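Cellule de démonstration Hendisport
Extraction et pose de processeurs sur cartes mères de récupération

Produits > Cellules de démontage > Hendisport

Référence catalogue : 992
Constructeur : Willix
Configuration décrite : poste de démonstration, préhenseur électrique à doigts interchangeables
Mise à jour de la page : 18 Jul 2024

Présentation

Hendisport est une cellule robotisée de table destinée à la manipulation de composants sur des cartes mères laissées dans leur châssis. Elle s'adresse aux ateliers de reconditionnement et aux centres de tri de matériel informatique qui souhaitent récupérer les processeurs sans déposer la carte. Le poste est visible en fonctionnement dans nos locaux, sur rendez-vous et lors des journées portes ouvertes de juillet.

Le cycle de démonstration porte sur des unités centrales ouvertes, posées à plat. L'opérateur retire le panneau latéral, place l'unité contre les butées de la table et lance le programme. Le dissipateur doit être déposé au préalable. Le nettoyage de la pâte thermique reste manuel.

Principe de fonctionnement

Le bras se positionne à la verticale du socket à partir d'un relevé de la caméra de poignet. L'approche est réalisée en vitesse réduite sur les derniers millimètres, avec surveillance de l'effort selon l'axe Z. La plaque de maintien doit être relevée avant la descente des doigts ; le programme comporte un contrôle de cet état et s'interrompt si la plaque est détectée en position basse.
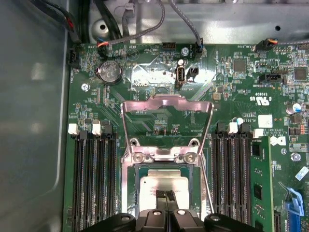

La longueur utile des doigts a été fixée à partir de la hauteur des barrettes mémoire et des loquets voisins. Sur les châssis étroits, la paroi latérale impose une orientation particulière du poignet, enregistrée avec le modèle de carte. Les câbles souples ne sont pas modélisés. Ils doivent être écartés de la zone de descente par l'opérateur.

Deux stratégies de prise sont disponibles :

Prise par les chants. Les doigts se referment de part et d'autre du processeur. Stratégie par défaut.
Prise décalée. Les doigts saisissent un seul côté, avec une légère inclinaison à la sortie. Réservée aux cas où un levier ou un condensateur gêne l'accès.

L'effort de serrage se règle de 2 à 12 N par pas de 1 N. Les essais de réception sont conduits dans la moitié basse de cette plage. Au-delà, le gain de tenue est faible et le risque de marquage du substrat augmente.

Transfert et présentation à la caméra

Après extraction, le processeur est maintenu au-dessus de la carte pour la lecture du marquage. Le logiciel de supervision Brostora compare les caractères lus à la base de l'atelier et associe le composant à la fiche de l'unité centrale d'origine. Une lecture partielle est admise. Dans ce cas la fiche est créée avec le statut « à confirmer » et l'image est conservée.
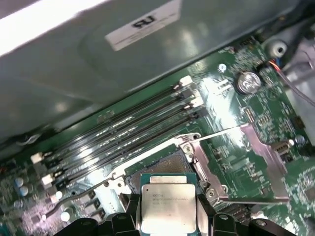
L'état des contacts est contrôlé dans la même séquence. Brostora signale les contacts pliés au-delà d'un seuil réglable, sans décision automatique de mise au rebut. La vérification finale sous loupe appartient à l'opérateur.

L'éclairage demande une attention particulière à la mise en service. Les tôles de châssis renvoient une partie du flux vers la caméra et peuvent saturer le haut de l'image. Nous fournissons un éclairage annulaire à intensité réglable et un diffuseur. Le réglage est enregistré par modèle de châssis.

Repose du processeur

La repose suit la trajectoire inverse. Le détrompage est vérifié par la vision avant la descente, à partir du repère triangulaire. La dépose dans le socket s'effectue sans poussée : les doigts s'ouvrent dès le contact confirmé par la mesure d'effort, puis le bras se dégage verticalement. L'abaissement de la plaque et le verrouillage du levier ne font pas partie du cycle standard. Ils sont proposés avec l'option Hunt, décrite plus bas. 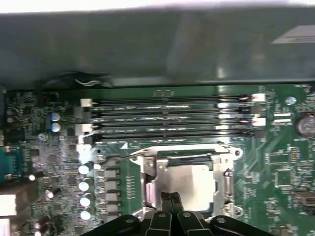
Processeur dans son socket, doigts du préhenseur au bord du support.

Les tolérances de position admises à la repose dépendent du type de socket. Pour les sockets à contacts élastiques, toute reprise latérale est interdite une fois le composant au contact. Le programme remonte alors de quelques millimètres, effectue un nouveau relevé et recommence. Le nombre de reprises est paramétrable. Lorsqu'il est atteint, la cellule s'arrête bras relevé et affiche un message.

Caractéristiques du poste

Table : profilés d'aluminium rainurés, fixation des butées et posages par écrous en T
Largeur utile de table : 992 mm
Profondeur utile : 594 mm
Préhenseur : électrique, doigts noirs interchangeables sans outil
Effort de serrage : 2 à 12 N
Vision : caméra de poignet et caméra fixe de surveillance
Posages : plaques imprimées en 3D, fichiers modifiables fournis
Supervision : Brostora, licence par poste
Alimentation : 230 V monophasé
Air comprimé : non requis

Options

Hunt, module de recherche de socket. Localise le socket et son levier sur une carte absente de la bibliothèque. Comprend les routines de manœuvre du levier et de la plaque. Le temps de cycle est allongé à la première pièce, puis revient à la normale une fois le modèle enregistré.
Jeu de doigts longs, pour châssis profonds.
Kit antistatique : bracelet, tapis et liaison de mise à la terre de la table.

Déroulement d'une démonstration

La séance dure une demi-journée. Elle commence par une mise en place du poste et une présentation des modes d'arrêt, suivies d'un cycle complet sur une unité centrale de notre stock. Les visiteurs peuvent ensuite soumettre leur propre matériel, sous réserve d'un envoi préalable des références de carte et de châssis. Le circuit de démonstration couvre l'approche, la prise, la lecture et la repose. Les essais de manipulation d'autres petites pièces sont possibles en fin de séance, sans engagement de résultat.

Les mouvements sont exécutés à vitesse réduite en présence du public. Les temps relevés pendant la visite ne doivent donc pas être utilisés pour un calcul de cadence. Une étude chiffrée est établie sur demande après essais sur pièces du client.

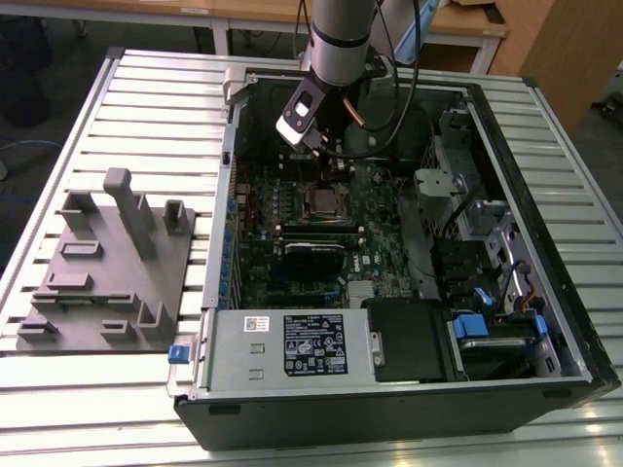 Willix – Service Applications robotiques

Le service assure les démonstrations, les études de faisabilité et la mise en service sur site. Pour préparer une visite, merci d'indiquer dans votre demande :

le type de matériel traité (tour, serveur en baie, carte nue) ;
les familles de socket concernées ;
les dimensions hors tout du châssis le plus grand ;
la présence éventuelle de composants à conserver en place.

Les unités envoyées pour essai doivent être débranchées, sans disque de données et débarrassées de leur dissipateur. Elles sont restituées avec le rapport d'essai, qui comprend les images de la caméra de poignet, les courbes d'effort et la liste des reprises éventuelles. Les frais de transport aller sont à la charge du demandeur.

Le port de chaussures fermées est demandé dans la zone d'essai. La prise de vue est autorisée, sauf sur les postes signalés. Les groupes sont limités à 12 personnes par séance.

Documents associés

Notice d'installation Hendisport
Guide de réglage de l'éclairage
Fiche option Hunt
Conditions d'essai sur pièces client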